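Call for Participants: Comparison of Hand-Held Grippers on Two-Handed Tabletop Tasks
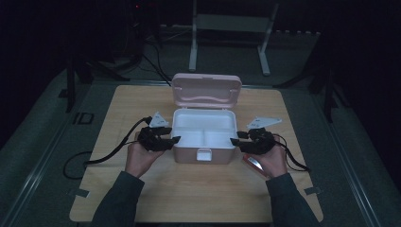

Embla Söderlund
Study lead, gripper evaluation, Udholm

Udholm is recruiting operators for a comparison of two hand-held gripper designs. Sessions start in February and are held at our Mornum site. The work is paid, on site and part time. It suits people with steady hands and a tolerance for repetition. No background in robotics is needed for the operator places. There are also two places for session technicians, described further down, for which some experience is required.

Background

Our group tests end effectors and the controllers that drive them. In this study the operator wears nothing on the fingers and controls no arm. One gripper is held in each hand, and the task is done directly on the table. Marker plates on top of the grippers are used to recover their position and angle during the task. The recordings are then replayed on a pair of arms fitted with the matching jaws, and we compare how often the replay completes the task.

Two designs are under test. The first, Kvam, has a short jaw and a stiff return spring. The second, Irkico, has a longer jaw and a softer return, with the trigger moved forward by the width of one finger. Both are cabled. The earlier bench work was done with a fixed actuator and tells us how the jaws behave under load. It does not tell us how people aim them, how they recover from a missed grasp, or what changes late in a session when the forearm gets tired.

The study has a budget of 2876 accepted recordings. An accepted recording is one in which both marker plates were tracked from start to finish and the operator followed the task card. Whether the object ended up where it should is logged separately. Failed attempts are kept.

Tasks

Each operator works through the same set of task cards with both designs. The order of designs is assigned by us and cannot be swapped. The cards cover the following:

Opening and closing a hinged plastic box with a latch on the front.
Moving small parts between the two compartments of a divided box.
Holding a container still with one gripper while the other works inside it.
Passing an object from the left gripper to the right and back.
Picking up a tool by its handle and setting it down at a marked angle.
Folding a cloth square in half, then in half again.

The box tasks take up most of the schedule. A hinged lid is a useful test piece: the base slides when the lid is pushed, the latch needs a small force in a narrow direction, and most operators end up using the second hand as a brace without being told to. That bracing motion is what we want to record, and it is where the two jaw lengths are expected to differ. Please do not practice it at home with tongs. We have had applicants do this, and it gave them habits that took a full session to lose.

Schedule

Each operator is booked for 16 sessions. A session lasts two hours, including setup, calibration and breaks. Recording is done in short blocks with a rest between them. You may ask for an extra rest at any point and the clock is stopped. At most one session per day is allowed, and there must be at least one free day after every third session.

Morning and afternoon slots are available. Once you have picked one or the other, we ask that you keep to it for the whole study – changing the time of day part way through makes the fatigue data hard to use.

The first session is for training only. Nothing recorded in it is used. At the end of it, either side may decide not to continue, and the session is paid in full.

Who can apply as an operator

Applicants must be 18 or older and able to hold 400 grams in each hand, elbows bent, for the length of a recording block. Normal or corrected vision is required. Glasses are fine, including bifocals, though we ask bifocal wearers to bring a single-vision pair if they own one.

We need left-handed and right-handed operators. Left-handed applicants were under-represented in our last study and are especially encouraged to apply. We also need a spread of hand sizes. Measure your dominant hand from the wrist crease to the tip of the middle finger and include the figure in your application, in millimeters. Hands longer than 200 millimeters are welcome, but the Irkico trigger is a tight fit at that size and you will be asked to try it before being booked.

Please do not apply if you have had wrist, elbow or shoulder surgery in the past year, if you have a current repetitive strain injury, or if you have worked on the design of either gripper. People who took part in the earlier bench work may apply but should say so.

What to wear

Long sleeves that fit closely at the wrist. Dark, plain colors are preferred. Reflective trim, sequins and metal buttons on the cuff interfere with tracking. Watches, bracelets and rings come off before calibration and go in a locker. Loose cuffs can cover the lower edge of a marker plate when the wrist is bent, so we keep elastic bands at the station for anyone who needs them.

The room lights are kept low behind the workstation. The table itself is lit well enough to work at for two hours. If you find it hard to move between bright and dim areas, tell us before the training session and we will let you see the room first.

Session technicians

We are hiring two technicians for the length of the study. The technician sets out the objects, runs calibration, starts and stops recordings and marks each one as accepted or rejected. The technician also routes the gripper cables. This sounds minor, but a cable that pulls on the wrist changes how the operator approaches the object, and the slack has to be checked at the start of every block.

Required:

Experience with multi-camera recording, motion capture or similar lab equipment.
Comfort with a Linux command line, including reading log files and restarting services.
Able to follow a written protocol without improving it mid-study.
Spoken and written English good enough to brief operators and keep clear notes.

Useful:

Hand-eye calibration or other experience with camera-to-robot transforms.
Basic Python.
Soldering and connector repair. The strain relief on the Kvam cable is the part that fails most often.

Technicians work four days a week and have a fixed desk at Mornum. On days without sessions they run the replay trials on the arms together with the evaluation staff. The contract covers the recording period and the replay period after it. There is no guarantee of an extension, although one is possible if the third jaw design is ready in time.

Pay

Operators are paid per session at a flat rate. The rate does not depend on the number of accepted recordings or on task success, and there is no bonus for speed. The current rate is stated in the consent form, which is sent to every applicant before the training session. Travel within the local transit zone is refunded against a receipt. Technicians are paid on our standard technical scale, and the grade is set at interview according to experience.

Data and consent

The cameras record the table, the grippers, and your hands and forearms. Faces are not recorded. Audio is switched off during task blocks. Gripper position, jaw opening and trigger force are stored with an operator number, and the list linking numbers to names is held apart from the recordings and deleted when the last payment has cleared.

You may withdraw at any time without giving a reason. If you withdraw before the linking list is deleted, you may also ask for your recordings to be removed. After that point we can no longer tell which recordings are yours.

Results will be published as a technical report comparing the two designs. Operators who want a copy can tick the box on the consent form.

How to apply

Send one message to the study desk at Udholm with the subject line "Gripper comparison – operator" or "Gripper comparison – technician".

Operators should include:

Name and a daytime phone number.
Dominant hand, and hand length in millimeters.
Morning or afternoon preference.
Any dates in February when you cannot attend.
Whether you have used a hand-held gripper or a teleoperated arm before. A yes or no is enough.

Technicians should include a resume of no more than two pages and a short account of one recording setup they have run, what went wrong with it, and how the fault was found. A cover letter is not needed.

Operator places are filled in the order that hand size and handedness groups require, so an early application does not always get an early answer. Applicants who are not booked in the first group stay on the reserve list until recording ends, unless they ask to be removed. Questions about the protocol can be sent to the same desk and will be passed to me.

Posted 2019-09-01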